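Rarwood House, ground and first floor
Fire and general safety walk-round, June 2018
Walked by: Fouad Fakhoury
With: Ruba Yammine (first floor only)
Copy to: Denise Lockwood, Sawsan Salameh

Marks used: OK / Attention / Not done. Where I put Attention, please read the comment, the mark alone does not tell you how serious it is.

1. MAIN ENTRANCE AND STAIRS

1.1 Front door opens fully from inside without key
OK

1.2 Door closer works
Attention. The door closes, but the last part it slams. Ruba told me that people now put the umbrella stand against it to stop the noise. Please do not do this. The closer has a small screw for the speed and I will bring the right tool next time. Until then we live with the noise.

1.3 Stair treads and edges
Attention. Third step from the top, the edging strip has come up at the left end. I pressed it down and it came up again. I fixed it with tape for the moment. Tape is not a repair and I would like it to be on Denise's list before anything else in this section.

1.4 Handrail
OK. Firm on both sides.

1.5 Lighting on stairs
OK. The lamp on the half landing was replaced after the March walk-round.

1.6 Nothing stored under the stairs
Not done. There is a rolled carpet, four boxes from Flollora with the dried flowers inside, and a folded display stand. Dried flowers burn very quickly and this is the foot of our only stair. I wrote the same comment in March. Sawsan, I understand that the store room is full, but then something in the store room must go.

2. ESCAPE ROUTES

2.1 Corridors clear, ground floor
OK

2.2 Corridors clear, first floor
Attention. The printer paper is again standing in the corridor outside the accounts room. One box would perhaps be acceptable to some people, but it is never one box.

2.3 Rear exit
Attention. Opens well. Outside, the bins were standing in front of it, so that the door opened only to the half. I moved them. I suggest a painted line on the ground, because the people who collect the bins change often and a notice on the wall is not read by them.

2.4 Exit signs
OK. All are lit. The one over the rear exit is a little dusty and Lilibeth Policarpio kindly cleaned it while I was holding the steps.

2.5 Assembly point known
Attention. I asked people as I met them. Most answered correctly, the car park by the Kaltside wall. Two gave the old place, in front of the bakery. The old plan is still hanging in the first floor kitchen, so I do not blame them. I took it down. The new one must be printed and put there.

3. ALARM AND DETECTION

3.1 Panel shows no fault
OK

3.2 Weekly test written in the book
Attention. Three weeks are missing. Ruba is sure that the tests were made and only the writing was forgotten. I believe her, but an inspector will look at the book and not at Ruba.

3.3 Call points not blocked
OK

3.4 Alarm can be heard everywhere
Attention. In the meeting room with the door closed it is weak. Khalaf should be asked for a price for one more sounder. When they come, they can look at the detector in the small lobby also, as it has become yellow and I cannot read the date on it.

4. EXTINGUISHERS AND BLANKETS

4.1 All in their place
Attention. The one from the first floor landing was holding open the accounts room door. It is back on its hook. An extinguisher is not for doors, and a fire door is not for holding open, so this was two mistakes in one.

4.2 Pins and seals
OK

4.3 Service date
OK. Next service is due in March.

4.4 Fire blanket in both kitchens
Attention. Ground floor yes. First floor, the red case is on the wall but it is empty. Please buy one this week, they are not expensive.

5. ELECTRICAL, GENERAL

5.1 Sockets and switches not damaged
OK, except the double socket behind the reception desk, where the plate is cracked at one corner. I put a label on it. Not to be used.

5.2 Extension leads
Attention. Under the accounts desks one extension lead is plugged into another. I wrote about this with some patience the last time. If there are not enough sockets, we should ask for more sockets. Denise has a quotation for £3,496, and a second one for £3,966 which includes the cracked plate and the reception side. I would take the second, but it is her decision.

5.3 Portable heaters
OK. All switched off and put away for the summer.

5.4 Phone chargers
OK

6. HEATING AND COOKING APPLIANCES

This section is for every appliance which becomes hot, in any room and not only in the kitchens. Toasters, kettles, small ovens, coffee machines, hot plates, glue guns. 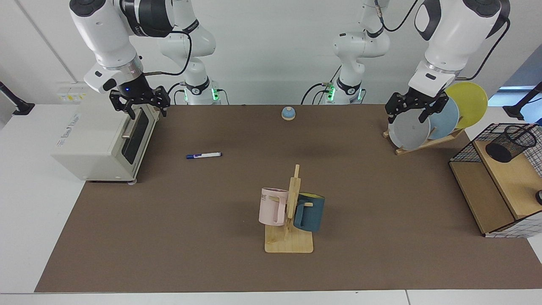
6.1 Each appliance has a test label in date
Attention. The first floor kettle has no label. I did not find out who brought it. Please keep it unplugged until it is tested.

6.2 Appliances plugged directly to the wall
Attention. Ground floor coffee machine is on an extension lead together with the fridge. Change this today, it needs only to move the fridge a little.

6.3 Free space above and beside
OK at the time I was there. I ask again that bread bags and kitchen paper are not put on top of anything that heats, also when it is switched off. Somebody else will switch it on.

6.4 Crumb trays
Attention. The ground floor toaster was very full. I emptied it into the bin and I will not say how long that took. Once in a week is enough if everybody does it properly, and if it is not clear who is doing it, then make a list.

6.5 Cables not touching hot surfaces
OK

6.6 Switched off at the end of the day
Attention. The paper by the door has signatures only until the middle of the month. Same remark as 3.2.

7. FIRST AID

7.1 Box complete
Attention. Plasters are finished, only the very small ones remain. Burn gel is out of date. Order a box of 100 plasters in mixed sizes and 2 tubes of gel.

7.2 Accident book
OK. One entry, a cut finger from the paper trimmer. The guard of the trimmer was up when I looked at it. I put it down.

7.3 Names of first aiders on the wall
Attention. One person on the list has left us. Lilibeth has done the course and her name should be there.

8. OUTSIDE

8.1 Paving
OK

8.2 Gate to the Kaltside yard
Attention. The bolt is stiff. It can be opened with one hand by me, but Ruba needed both. Oil first, and if oil does not help, a new bolt.

8.3 Outside lamp
Not done. I was there in daylight and could not check the sensor. Whoever locks up this evening, please look if it comes on and write it here: ..........

WHAT I ASK TO BE DONE FIRST

Boxes and carpet out from under the stairs (1.6) Sawsan
Stair edging (1.3) Denise
Fire blanket, first floor (4.4) Ruba
Coffee machine to wall socket (6.2) Ruba
New assembly plan printed (2.5) Sawsan
Call to Khalaf (3.4) Denise

The rest can wait for the normal meeting. If you do not agree with a mark, write to me before you change it on the sheet. In March two marks were changed in pencil and I could not find out afterwards what was repaired and what was only rubbed out.

F. Fakhoury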